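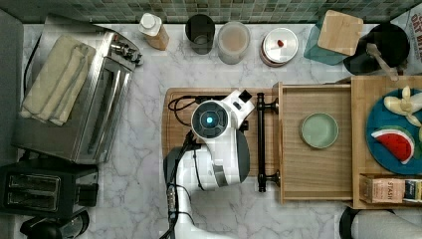 Kitchen bench FAQ

I get the same handful of questions every time I write about keeping my bench tidy, so I've finally put them all in one spot. Delia Filip here, home cook, serial wiper of surfaces, living in Drostdale with a kitchen that's smaller than I'd like!

Is marble a pain to look after?
A bit, yeah. Lemon juice and vinegar will leave dull marks if you let them sit, so I mop up spills straight away with warm water and a drop of dish soap. No spray cleaners with vinegar in them, please. I learnt that one the hard way in my old flat in Drerby.

Do you really leave the toaster and the toaster oven out?
Yep, both of them. We use them every single morning and I'm not lugging a toaster oven out of a cupboard before 9. If you use it daily it can live on the bench, that's my whole rule (my sister thinks I'm a slob, but she eats cereal).

Can I keep a tea towel on top of the toaster oven?
Only when it's off and cold! I'm forever dumping a folded towel up there, so I've got into the habit of moving it before I touch a knob. Same goes for bread bags and paper packets.

What goes in jars and what stays in the packet?
Anything powdery goes in a canister with a decent opening, so I can get a spoon in. Tea and sugar get tins or jars with proper lids. Oats I'm hopeless with, they stay in the paper until I'm down to the last 2 serves.

Should all the containers match?
Nah. I like a mix of glass and tin and a bit of timber, lined up along the tiles at the back so the middle stays free for chopping. A bit of teal or copper cheers the place up too.

How do you look after a wooden board?
Hand wash, dry it standing up, and rub in food-grade mineral oil every month or so. Never the dishwasher!

How do I clean grout between tiny mosaic tiles?
Bicarb paste and an old toothbrush, and a good podcast, because it takes ages. I do mine every September.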